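Budget thread, since people keep asking what it costs to set up a gripper cell for taking apart old desktops. Posting what we have at Cirkik as of 2023-08-17.

1/ Arm: bought used from Ackroyd in June. It came with 4 months left on the warranty. Shipping was quoted separately, so ask for that up front.

2/ Gripper: we priced Perodov and Culurside. Culurside was cheaper, but the spare fingers are sold only in sets of 4. Ruth Kettle put both quotes in one sheet with two years of spares added, and Perodov came out ahead.

3/ Small stuff adds up. Hex screws, cable ties, a spare wrist camera, a decent set of drivers. $193 so far, and I expect to spend that again before winter.

4/ Lead time on the gripper was 21 days. Plan your bench space for when it lands – ours sat in a box for a week.

5/ Budget for a person at the bench too. Memory slots, CPU sockets, drive caddies and power leads all sit close together in a tower, and cases differ a lot. We have one operator down for every hour the arm runs.

6/ Next purchase is a second wrist camera mount. Ruth has asked for two quotes and I'll add the prices to this thread when they come in. 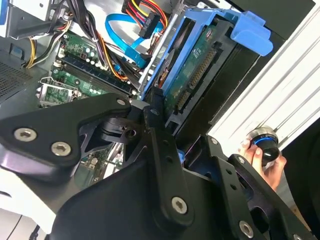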